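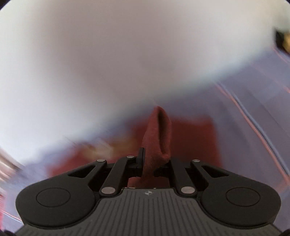 The Harer hand-held gripper with a fold of red cloth between its fingers.

Harer Hand-Held Gripper: Review After a Month of Fabric Work

I bought the Harer in August to record grasping examples for a small sorting arm. The arm handles boxes and bottles well enough. It is bad at cloth, and cloth is most of what I want it to do. The Harer costs 521 dollars with the camera mount and one set of pads. Before this I used the Vitale, which cost me 1,038 dollars and is built more solidly.

Both tools do the same job. You hold the gripper, pick things up with it, and the camera records what the fingers see. The clips then go to whatever software you train with. I use Brosteo for that, and it took files from both tools without any conversion.

The linkage

The fingers on the Harer ride on paired arms, so the pads stay at close to the same angle as they open and shut. The Vitale uses one pivot per finger, and its tips swing in an arc. On a box this makes little difference. On fabric it does, as the Vitale tends to push the cloth away just before it closes. With the Harer I can come straight down on a fold and close on it.

There is a little side play at the fingertips. It was there when the tool arrived and has not gotten worse. I would still check the pins now and then.

Grip on cloth

I recorded 2,354 grasps in all, most of them on towels, fleece and bedding. Thick, fuzzy fabric is where the Harer does best. It takes a narrow pinch and keeps it while I lift. Thin cotton sheets are harder. A sheet pulled flat gives the pads nothing to close on, and I had to press down enough that the trigger got heavy. The Vitale was no better at this. 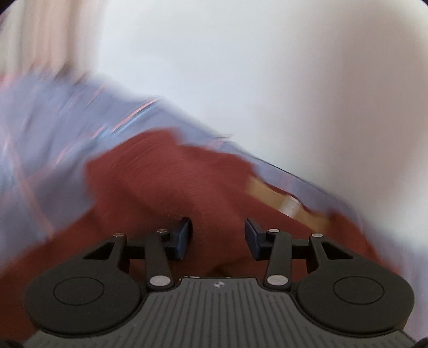
Harer pads at a fold in the red cloth, with the plaid fabric behind.

Blur is my main complaint about the camera. At its default setting, a quick turn of the wrist smears the background while the gripper stays sharp. I threw out 38 clips from my first batch for this. Turning off auto exposure and adding a lamp helped a lot. Slowing down helped too, but then the arm learns to move slowly, and I didn't want that. The Vitale camera has a faster shutter out of the box.

The wide lens is good. It keeps both fingers in view with plenty of the work area around them, at the cost of dark corners and bent lines. Brosteo corrects for the bend if you run the calibration sheet first. Do that before you record anything. The printed instructions put it on the last page.

Working on a bed

A desk is fine for testing, but I moved to a bed early on. The surface gives under the fingers, and a plaid bedspread is a fair test of whether the software can tell one cloth from the one under it. 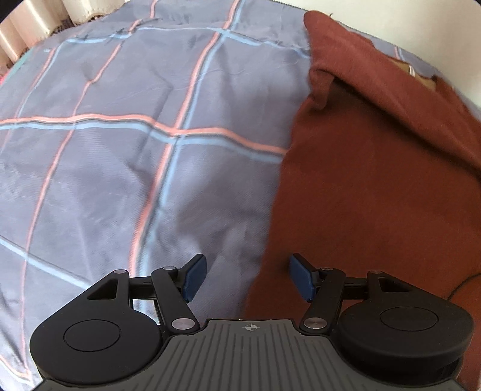 My results there were mixed. With a plain top cloth over a pattern, the arm picked the right layer most of the time. With two similar colors it often took both. I don't blame the gripper for that, and I got the same thing with Vitale clips.

Comfort and parts

The grip is a bit thick for small hands. After an hour my thumb was sore, and I now stop sooner than that. Spare pads come from the Gremville parts store and took nine days to reach me. They slide on without tools. One of the originals started to lift at a corner in the third week, so order a second set with the gripper.

Which one to buy

If you mostly handle hard objects, the Vitale is the better made tool and its camera needs less fuss. For fabric I would get the Harer and spend some of the savings on a lamp and extra pads. I have kept both, but the Vitale has been on the shelf since the second week.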